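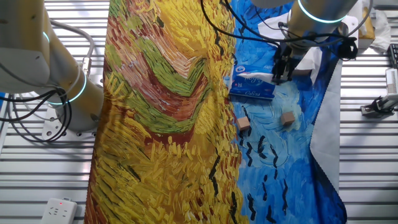 Bonell replied that a cloth printed with a wheat field was not furniture, could not be entered as furniture, and would be struck from the schedule unless the Rundevance Office supplied a better word by the close of April. The letter ran to three pages and enclosed a blank form.

The Office considered the matter with care. The cloth had come to us with the estate at Ledesma, under a bequest which required that it be kept in use and never hung. It had served beneath ledgers, beneath lunches and, through one bad winter, beneath the door. Previous clerks had entered it as a rug, a curtain and a map. The last of these caused particular difficulty, as a surveyor from Fultimo asked in writing which district it showed and was sent, in error, a reply.

We therefore proposed the word "ground". Our letter stated that articles were placed upon the cloth daily, that they stayed where they were put, and that those who worked at it had begun to speak of the blue end and the yellow end as one speaks of two parishes. Small things were generally kept at the blue end, under the crows. No instruction to that effect could be found in the files.

Bonell accepted the word on 1st April and asked, by the same post, for a statement of everything standing on the ground.
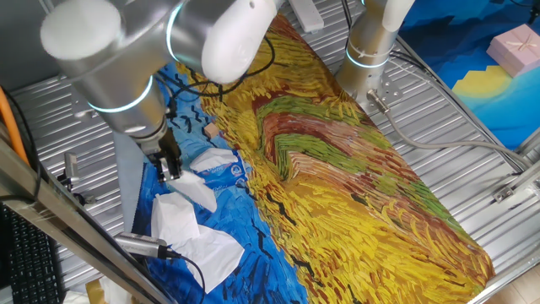 The statement took longer than the Office would have wished. Under Rule 88, an article in use is entered separately from an article in store, and paper tissues pass from one condition to the other without notice. The clerk on duty entered the packet, blue and white, as stores. Four white tissues were out of it, one of them crumpled over the packet itself, and the clerk could not in conscience call that one either in store or discharged. It was entered as "resting". The small block near the edge of the wheat was entered as a dwelling, and the entry was initialled before anyone had read it.

Bonell raised no objection to the tissues. It did observe that a dwelling on the blue side, so near the boundary, would be liable for the parish rate, assessed at nine pence, and that arrears might apply from the date of the bequest.

The Office paid. A receipt was received in due course, made out to the Occupier, and in the absence of other directions it was folded once and left on the cloth, beside the block.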